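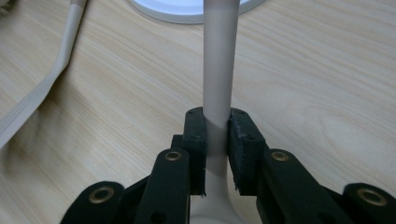

A pale, slender rod held between two black pads.

How to Hike the Ravport Ridge Trail With Kids

The Ravport Ridge Trail starts behind the old mill in Bremby and climbs to a small overlook before dropping back to the creek. Most families finish the loop in a morning. It gains 391 feet, nearly all of it in the first half.

Before you go

Park in the gravel lot on Shokri Road. There are 16 spaces, and they fill up early when the leaves turn. Street parking is allowed on the mill side only. The restroom at the trailhead is locked in December and stays that way until spring, so stop in town first.

Bring at least one water bottle per person. The creek water is not safe to drink without a filter. Strollers won't make it past the first footbridge, but a child carrier works fine for the whole loop.

Step 1: Go counterclockwise

Take the left fork at the signboard. The climb is gentler this way, and the steep stone steps come on the way down. If your knees don't like steps, walk to the overlook and return the way you came.

Step 2: Follow the blue blazes

The blue marks are painted on trees at adult eye level. After the second footbridge an unmarked path goes off to the right. It leads to private land. Stay left.

Step 3: Stop at the overlook

There are 2 benches and a low rail. Keep small children on the uphill side of the benches. On a clear day you can see the Burex water tower and the far end of the valley. Eat lunch before you start down, as there is no good place to sit until the creek.

Step 4: Take the steps slowly

The steps hold water after rain. Have one adult go in front of the kids and one behind. Dogs should be on a short leash for this part.

Step 5: Cross at the stones

In summer the creek is ankle deep. If the stones are covered, use the road bridge downstream and follow the shoulder back to the lot.

Day passes are sold at the box by the signboard. Bring small bills, and put the stub on your dashboard.

Trail notes by Eldana Wako. Corrections from Fasil Wolde.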